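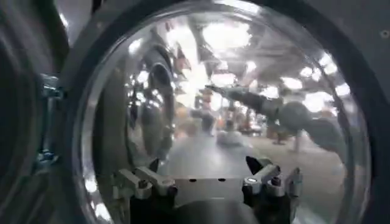
How often should bed sheets be changed? Once a week suits most homes, and a fortnight is fine if you sleep alone and wash before bed.

That is the advice of Uwe Ackermann, and he has had plenty of time to think about it. He started at the Nemano linen hire business in Pridside as a van boy, moved indoors to the sorting tables, and now buys all of its sheets, towels and tablecloths. When we met he had a pile of pillowcases on his desk and was going through them for thin patches, holding each one up to the window.

"People buy sheets by the thread count," he said. "They see 300 on the packet and think it must be better than the one next to it. I look at the hem first. If the hem is badly sewn, the sheet will come back to me in a few months with the corner hanging off."

His own bed at home has plain white cotton on it, bought from the same mill that supplies the hire stock. He prefers 100 per cent cotton for sheets and a mix for tablecloths, which have to be pressed flat and look tidy all evening. Linen he likes but seldom buys. It costs too much, he says, and customers complain about the creases.
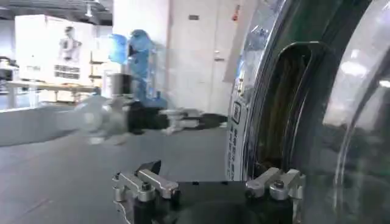 Chrome door ring on a large front loader.

Most of the damage he sees is done before anything is washed. Towels get used to wipe up hair dye, shoe polish and candle wax. Tablecloths are bundled up with the forks still inside. A hotel in Groltby once sent back a sack with a full set of keys in it, and the manager drove over that night to fetch them.

"Check the corners of a fitted sheet," he said. "Socks go in there. Everything goes in there."

On stains he is brief. Blood wants cold water, and soon. Red wine wants cold water too, and he has no time for salt or white wine poured on top. Grease will usually shift with washing-up liquid rubbed in by hand and left for a bit. Rust he sends out to a specialist, and if they can't move it the cloth is cut up for rags.

He is less sure about softener. On sheets he doesn't mind it. On towels he won't have it at all.

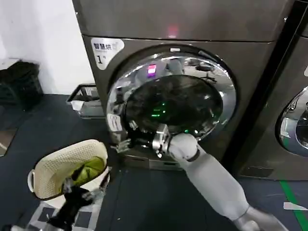
Then there is the question of how full to load a machine, where he and his wife don't agree. She fills theirs to the top. He leaves a hand's width above the clothes and was told off for it as recently as March, when there were guests coming and a lot to get through. A double duvet cover takes up more room than people expect, and small things work their way inside it. He does up the buttons first.

Drying depends on the weather and on what you have. He hangs sheets outside whenever he can, folded once over the line and pegged at the hem. In a tumble dryer he takes them out a little early and folds them while they are warm. "I don't iron at home," he said. "I've ironed enough." 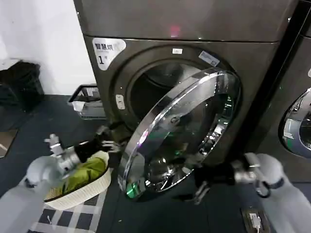 Sirko disagreed with him on that point, and said that a pillowcase at least ought to be ironed, on both sides, before it went anywhere near a guest. Ackermann let it pass and went back to his pile.

He reckons a decent cotton sheet should last 5 years in an ordinary house with two sets in turn. In hire it is far less, though he has tablecloths that have been going for 8 and still look all right under a plate. When a sheet goes in the middle, he cuts it down the length, turns the outside edges in and has it sewn up again for cot sheets. His mother did the same for the whole family.

As for storage, he wants a dry cupboard and nothing in plastic. Keep each set inside one of its own pillowcases, so that you aren't hunting for the other half. Put the clean ones at the bottom of the stack and take from the top. He has lavender bags at home but thinks they make no difference to moths.

The thin pillowcases went into a box by the door. The rest he folded again, in thirds, and put back on the shelf.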